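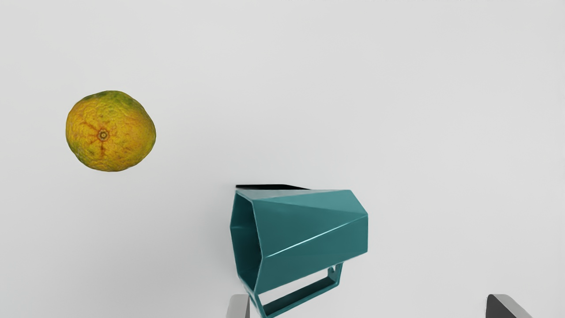

Orange and teal mug on a plain surface.

Bretumwood Community Orchard and Kitchen
Interim progress report to the Weerasinghe Fund
Submitted 26 November 2020

Summary of the period

The grant is supporting two strands of work at the Bretumwood site: repair of the greenhouse range and delivery of the preserving course. The greenhouse work is substantially complete. The preserving course started later than planned and will continue into the next period. We are not requesting any change to the total award, but we ask the Fund to approve one transfer between budget lines, set out under Finance.

Greenhouse repairs

The contractor, Bona, replaced the damaged roof glazing on the south house and rebuilt the two end vents. The gutter on the north side was found to be in worse condition than the survey had indicated, and a further section was taken down and renewed. This added to the cost of the work but did not delay handover. The heating line was pressure tested and signed off before the first cold nights.

The potted citrus collection was moved back under glass once the heating had been approved. The collection now stands at 50 trees, mainly sweet orange and lemon, with a small number of grapefruit raised from cuttings. Scale insect was present on the older lemons and has been treated by hand washing and pruning. Two of these trees remain separated from the rest.

Preserving course

The course is taught in the kitchen building, in small groups, and covers jams, pickles, dried fruit and marmalade. A total of 230 households in the Jivside and Bretumwood areas have registered an interest. Places in the first round were limited by the number of work stations, and a waiting list is in operation. Registration by telephone has proved more popular than the online form, and office hours were extended to allow for this.

Course materials have been revised following comments from the first groups. Participants asked for weights in both ounces and grams, larger print, and clearer guidance on judging when fruit is ready to use. The marmalade unit has been rewritten to deal with the last point. Many participants assumed that any green on the skin meant the fruit was not ripe. The orange at the head of this report has green across the top and again low on the left side, with golden yellow elsewhere, and the revised unit explains that skin color of this kind is a poor guide to ripeness in citrus. Tutors now ask participants to judge by weight in the hand and by taste.

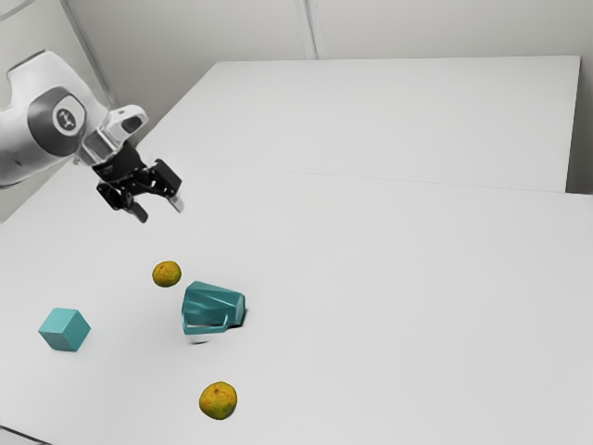

Storage and labeling were the weakest part of the course in the first round. Several groups ran out of time before reaching them, and a number of jars went home without a date. The session plan has been reordered so that labels are written while the fruit is cooking. The unit also has a new page on keeping whole fruit before use, covering room storage for citrus such as the two yellow-orange ones here, near the teal cube, and cold storage for fruit that will be held for longer than a week. A printed label sheet is included in each course pack.

Finance

Spending on the greenhouse exceeded the budget line by $2,000, all of it due to the additional gutter work. Spending on course delivery is $3,000 below forecast because of the later start. We ask the Fund to approve a transfer from the course line to cover the greenhouse overspend. The balance would stay in the course line and be used for jars, pectin and printing. Invoices from Bona are attached as Annex A.

Next period

The second round of the course will open in January, with priority given to households on the waiting list. An additional session is planned at the Jivside hall, subject to confirmation of the booking and a check of the kitchen equipment there. The remaining greenhouse items are the repainting of the door frames and the fitting of shade cloth, both of which will wait for milder weather. A final report with full accounts will follow at the close of the grant.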